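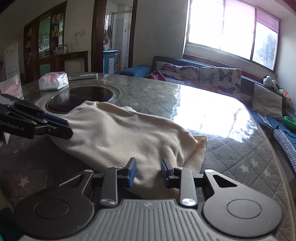 Segundo Noura Mahasneh, o primeiro contacto chegou por correio eletrónico, com o logótipo da Cliladier no cabeçalho e um número de fatura que correspondia a uma encomenda verdadeira. Só a conta bancária era outra. A transferência foi ordenada nessa mesma tarde e a diferença foi detetada quando o fornecedor reclamou o pagamento em falta.

Imprimir | Enviar por e-mail

O relato consta de uma das 443 participações por fraude com alteração de dados bancários recebidas pelo serviço de apoio às empresas associadas desde fevereiro. Em 110 casos, o pagamento chegou a ser efetuado. Em 40, o banco conseguiu reter a totalidade ou parte do montante antes de este ser movimentado pelo titular da conta de destino.

As participações apresentam traços comuns. O remetente utiliza um endereço quase idêntico ao do fornecedor habitual, com uma letra trocada ou um hífen acrescentado, e invoca uma auditoria interna ou uma mudança de instituição bancária. Nos processos relativos à Ravarance e à Boström, as mensagens foram inseridas em trocas de correspondência já em curso, o que indicia o acesso prévio a uma caixa de correio. As duas empresas apresentaram queixa, encontrando-se os respetivos inquéritos em segredo de justiça.

Recomenda-se às associadas que confirmem por telefone qualquer alteração de IBAN, utilizando o número constante do contrato e nunca o indicado na mensagem recebida. A confirmação deve ficar registada por escrito, com identificação do interlocutor e da hora da chamada. Os pagamentos a contas novas devem depender da autorização de duas pessoas.

Verificada uma transferência indevida, a empresa deve contactar de imediato o seu banco e solicitar a devolução dos fundos, conservar as mensagens originais com os cabeçalhos completos e apresentar queixa junto das autoridades policiais ou do Ministério Público. A mera impressão das mensagens não substitui o ficheiro eletrónico.

O modelo de comunicação ao banco encontra-se disponível na plataforma Kaltska, na área reservada, sob a referência 521. Os pedidos de esclarecimento devem ser dirigidos ao gabinete jurídico, com indicação do número de associada.

14 abr. 2020

Imprimir | Enviar por e-mail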